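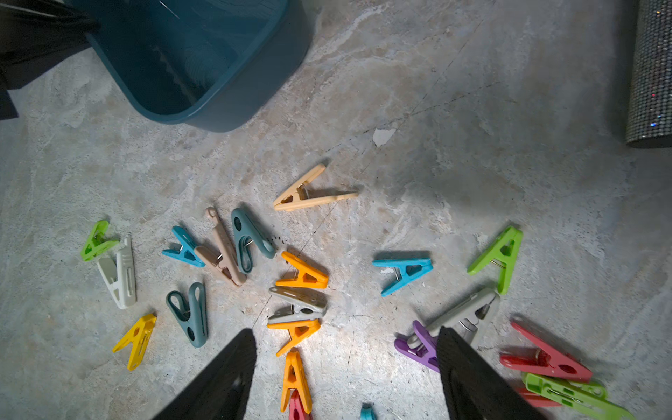

Figure 2. Clothespins on a concrete-like floor, with a teal plastic basket.

3. Study area and methods

3.1 Study area

The study was carried out in Kurkport and Wurkedside, two neighboring districts on the same stretch of coast. Both have mild, damp winters and short dry summers. Most housing in Kurkport consists of older apartment blocks with shared yards, and drying lines are strung between posts in the yard or on the roof. Wurkedside was built later. Its homes are mostly row houses with a small paved patio at the back, and each household has its own line.

The two districts were chosen for the contrast in how drying space is shared. Household income and family size are similar in both, and the same company, Ledesma, supplies electricity to both at the same rates. Differences in the use of electric dryers are therefore unlikely to come from the price of power alone.

3.2 Recruitment

Households were recruited by letter. A total of 3,000 letters were sent, divided evenly between the districts. The letter explained that the study dealt with laundry habits and did not mention energy use, so as to avoid drawing mainly people who already had an interest in saving electricity. A second letter went to addresses that had not replied after two weeks.

Households were eligible if they did at least one load of laundry a week at home. Those that used a laundromat for all their washing were left out, as were student residences. Owning a dryer was not a condition. Tenants and owners were both accepted, and the lease terms of tenants were noted where these placed limits on outdoor lines. Several leases in Kurkport did so, usually for balconies facing the street.

3.3 Laundry diaries

Each household kept a diary in November. For every load, the person doing the laundry wrote down the day, the type of items washed, where they were dried, and the main reason for that choice. Space was left for comments. The form was tested beforehand with 11 households in Vomton, which is outside the study area, and two questions were reworded as a result. The original form asked whether a load was dried "indoors or outdoors," and people with covered patios did not know which to pick. The final version listed covered patios and enclosed balconies separately.

Loads split between two places were entered twice, with the share in each place marked as less than half, half, or more than half. Bedding was recorded apart from clothing, as the Vomton households had said that sheets were the items they most often had no room for.

3.4 Interviews

Follow-up interviews were held with 19 of the participants, chosen to cover both districts and all the drying places named in the diaries. Javiera Palma conducted the interviews in Kurkport and Patricio Henríquez those in Wurkedside. All took place in the participant's home and covered the division of laundry work in the household, relations with neighbors over shared lines, and the storage of baskets, racks, and clothespins (Figure 2). Participants were asked to describe their most recent load from start to finish before any general questions were put to them.

Interviews were recorded with consent and transcribed in full. Both interviewers coded the transcripts separately, then compared their codes and settled differences by discussion. Names and addresses were removed before coding, and comments from the diaries were coded with the same scheme.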